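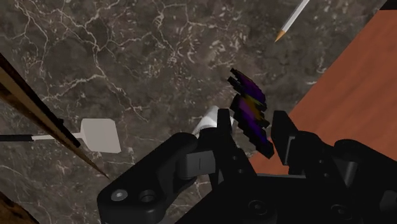

6 min read

Figueroa Home Cooking Program — progress report to the Drestar fund
Jan 13, 2019

Quick one, as agreed. Covers spring term and the holiday sessions. Full financials go in with the February acquittal, so the money bits here are short.

Where we're at

Spring term finished and went well on the whole. 51 people came to at least one session, which is up on what we put in the application. Drop-off was mostly the Thursday night group. It started too early for anyone working in town and we should have picked that up sooner. Moved it back half an hour for the last two weeks and the numbers came good, though by then a couple of families had already given up on us. Will ring them before next term.

Daytime group is steady. Mostly retirees and people on shift work, plus some new parents who come when they can. They've started swapping recipes outside class without any help from us, and a fair few now turn up with produce from the garden. Zucchini mainly. A lot of zucchini.

What we taught

Knife skills first, same as last year. Then stocks and soups, pulses, one-pan dinners, basic bread. The bread sessions ran over every single time and we've stopped pretending they fit in two hours. Next term they get their own Saturday morning.

Budget cooking was the one people asked for again. We planned a week of dinners off a supermarket catalogue and then cooked three of them. Would like to do this monthly. The handout needs a rewrite, prices in it are already out of date and the font is too small (two people told us so, kindly).

Preserving was squeezed into the end of term. Tomato relish worked. Marmalade did not set in one batch and we sent it home as syrup. Good on pancakes apparently.

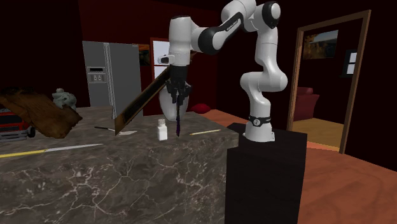 Can people join part way through a term?
Any week except the second knife session, which follows straight on from the first. Anyone starting late gets the handouts they missed and is paired with someone who has done a few classes.

We get asked that at the front desk constantly so it's going on the new flyer, along with the parking info.

Suppliers

Skuvitz have kept doing our dry goods at the community rate. Deliveries on time apart from one in November that went to the wrong hall. Flour quality is fine, the brown lentils were full of grit and we've asked for a diffrent bag. They want orders a fortnight ahead from now on. Doable, but it means locking in the menus earlier than we like to.

Fresh stuff still comes from the growers' market and whatever the members bring. No contract there and we don't want one.

Barko is the booking system we moved to in September. Mixed feelings. Reminders are great, no-shows dropped straight away. The waiting list is a pain — it drops people off if they don't confirm overnight, and our older members don't check email overnight. We've turned that setting off and do the waiting list on paper for now. Their support line says a fix is coming, no date given.

Money, briefly

We are $300 under on ingredients, mostly from the market produce. We'd like to put that towards aprons and a second set of scales, if Drestar is happy with the change. Please let us know in writing, an email is fine. Hall hire went up in October and we've absorbed it from the contingency line. It'll go up again mid-year so next year's application will need to show that.

Printing is over. Our fault, we printed the whole recipe booklet in colour before proofing it and the scone page had salt where it should of had sugar. Reprinted the one page and stuck it in by hand.

What hasn't happened

The teen class. It was in the plan for spring and we didn't get to it. The high school was keen, then timetables changed and the bus home didn't line up with our finish time. We now have a tentative slot after school in Term 1, with pick-up sorted by the parents. Kept small to start with.

The allergy-aware session also slipped. We had a dietitian lined up through the health service and the booking clashed with their own training week. Rebooked for autumn.

Translation of the recipe cards is half done. Arabic and Vietnamese are back and checked, the rest are waiting on quotes. One quote came in so high we thought it was a mistake. It wasn't, so we're looking at doing only the ten most used cards in those languages 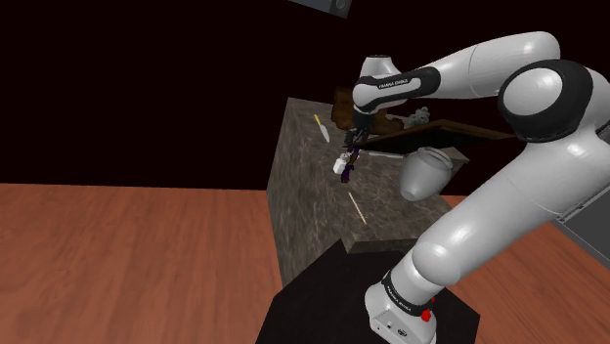

and leaving the rest until there's a separate line for it in the budget. Happy to be told otherwise if the fund has a preferred translator.

Feedback

Forms came back from most of the daytime group and hardly any of the night group. What we did get was positive. People said they were cooking at home more, and wasting less veg. Some wanted less talking at the start. Fair. Someone asked for a class on cooking for one, which came up last year as well and really should be on the program by now. A few complaints about the heat in the December sessions, so no baking that month next time. Cold soups and salads.

Next steps

Term starts in February. Before then:

Food safety certificates renewed for both session leaders — booked.
New flyer out to the library, the clinic and the school newsletter.
Catalogue handout rewritten, bigger font.
Thursday group moved to the later time for good.
30 sets of recipe cards printed, proofed FIRST.
First Saturday bread morning, date depends on the hall.

Need from you: an answer on the aprons and scales, and the acquittal template, as the one on the portal is still last year's. Will send the attendance sheets across separately once they're typed up.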